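Ludcombe House, Daily Diary of the Domestic Bursar
May 18, 1999

The kitchen inventory, deferred since January, was resumed this morning at the large table. Mr Admasu attended from nine o'clock and Mr Sánchez joined us after the post had been dealt with. It was agreed that the everyday crockery should be taken first, and that the Araya service should remain in its cupboard until the hinges have been seen to.

The register allows for up to 60 place settings. Mr Admasu is of the opinion that the figure was copied forward from an earlier book and has not been checked. I have asked him to enter only what passes through his hands, and to leave the old total standing in pencil.

A letter was received from Skonent regarding the replacement order. They are unable to supply fewer than 300 pieces at the quoted price. I replied that the House has no use for such a quantity and requested their terms for a smaller delivery. Mr Sánchez suggested that Flirnero be approached as well – I have no objection, provided that the colours can be matched to those already in use.

Luncheon was taken cold. Work resumed at 2.

The plates were laid out singly where space permitted, the dark blue being set upon the large white one, and the green bowl was left in the rack. Mr Sánchez wished to record the spoons under a separate heading.
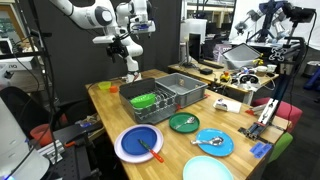
I ruled that cutlery should be listed in the same section as the plates, as in previous years, with a note against any piece thought unsuitable for the dining room. The knife with the orange-red handle is to be entered under kitchen use only. The small cups will go with the children's ware, on which Mr Admasu is to report.

The register was closed at 6 and returned to the office. Outstanding: glassware, the linen press, and the reply from Skonent. The key to the Araya cupboard is with Mr Sánchez.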